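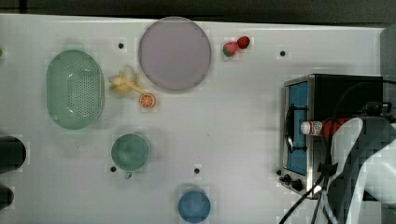 I bought the Skoryk portable dehumidifier in September for a basement that smelled musty after every rain. It cost $107 on sale.

Setup took a few minutes. You slide in the bucket, plug it in and pick a humidity level. I set mine to 53 percent and left it there. The basement reached that number on the second day and the smell was gone by the end of the week.

**Noise:** Fine on low. On high I have to turn up the TV in the next room.

**Bucket:** Too small. In wet weather I empty it every 7 hours. There is a hose port on the back, but the hose is sold separately and the cap is hard to get off without pliers.

**Controls:** The buttons are clear. The display doesn't dim, and it forgets the setting after a power cut.

**Filter:** Pulls out from the side and rinses clean in the sink.

My neighbor Ifor Gough has the larger Wekberg model and empties his once a day. If your basement is bigger than one room, get that size. For a small space, the Skoryk does the job. Four stars.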